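Why Do Seashells Have Different Shapes?

By Chantelle Mahlangu
December
248 shares | 11 comments

If you walk along a beach after a storm, you may find many kinds of shells. Some are flat like a fan. Some are twisted like a staircase. Some are covered in sharp points. Every one of them was made by an animal that once lived inside it.

What is a seashell?

A seashell is the hard outer part of a soft animal called a mollusk (say MOL-usk). Snails, clams, oysters and scallops are all mollusks. They have no bones inside their bodies. The shell holds them up and keeps them safe, the way a helmet keeps your head safe.

Most shells are made of calcium carbonate. Chalk is made of the same thing, and so are eggshells. The animal takes what it needs from the water and from its food. Then a thin layer of its body, called the mantle, puts down new shell a little at a time.

A mollusk does not leave its shell when it gets too big. It adds more shell at the edge. If you look closely at a clam shell, you can see lines that curve from one side to the other. They show where the edge used to be when the clam was smaller.

One shell or two?

Many of the shells you find belong to one of two groups.

Snails and their relatives have one shell. It usually winds around in a spiral. The animal can pull its body inside when something bothers it, and many sea snails have a small hard door that closes behind them.

Clams, mussels and scallops have two shells joined by a hinge. They are called bivalves. A strong muscle pulls the two halves together. When the animal dies the muscle stops working, the hinge breaks after a while, and the halves drift apart. This is why you mostly find only one half on the beach.

Why do some shells have spikes?

Many animals eat mollusks. Crabs crush the shells with their claws. Some fish bite them. Sea stars pull bivalves open with their arms. Other snails drill a neat round hole through the shell and eat the animal inside. You may find a shell with a hole like this and think that somebody made it for a necklace.

Spikes help in a few ways. They make a shell wider, so it is harder for a fish to fit it in its mouth. They can keep a crab's claw away from the main part of the shell. On soft mud, long spines can also spread out the animal's weight so it does not sink. 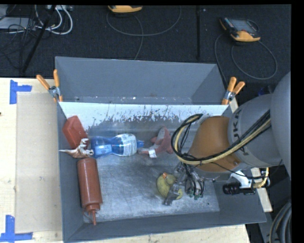 My class at Dumov Elementary sent in a question about this, and it was whether the spikes hurt the animal when they break off. They do not seem to. The spikes are shell all the way through, so there is nothing in them that can feel, in the same way that the tip of your fingernail cannot feel. If the break is near the opening, the mantle can often patch it. A spike that breaks off far back on an old part of the shell usually stays broken.

What about smooth shells?

Smooth shells are good for other things. A razor clam is long, thin and smooth, and it can slide down into wet sand very fast. Spikes would only get in its way. Cowries are smooth and shiny because the mantle can stretch over the outside of the shell and cover it. It keeps adding to the surface there, and this gives the shell its shine.

Limpets are shaped like a low tent. They live on rocks where waves hit hard. Water runs over a low shell easily, and the limpet holds on with its foot.

Where does the color come from?

The color is put in by the mantle as the shell grows. If one spot on the mantle makes color all the time, it leaves a stripe. If it stops and starts, it leaves dots or dashes. Shells that have been on the beach for a long time are often pale, as sunlight and rubbing sand take the color away.

Can you hear the sea in a shell?

Not really. The shell catches the sounds around you and makes some of them louder. They bounce around inside and mix together into a soft roar. You can get almost the same sound with an empty cup. Try it in a noisy room and then in a quiet one, and listen for the difference.

Something to try

You need a shell, a small glass and some white vinegar. Ask an adult before you start, and use a shell you do not mind spoiling.

Put the shell in the glass and pour in enough vinegar to cover it. Watch for tiny bubbles. Vinegar is an acid, and it breaks down calcium carbonate and makes a gas called carbon dioxide. Leave the shell for 3 hours, then take it out, rinse it and feel the outside. Has it changed? Try the same thing with a piece of eggshell.

Before you pick one up

Always check that a shell is empty. Hermit crabs use old snail shells as homes, and they tuck themselves far inside. Put the shell down in shallow water and wait a few minutes. If it walks away, it is taken.

Some beaches do not let people take shells home. Look for a sign near the entrance, or ask.

Words to know

Bivalve: a mollusk with two shells joined by a hinge.
Calcium carbonate: the hard material in shells and chalk.
Mantle: the part of a mollusk's body that makes the shell.
Mollusk: a soft animal with no bones, often with a shell.

Contact us | Copyright Grurnel Kids | Back to top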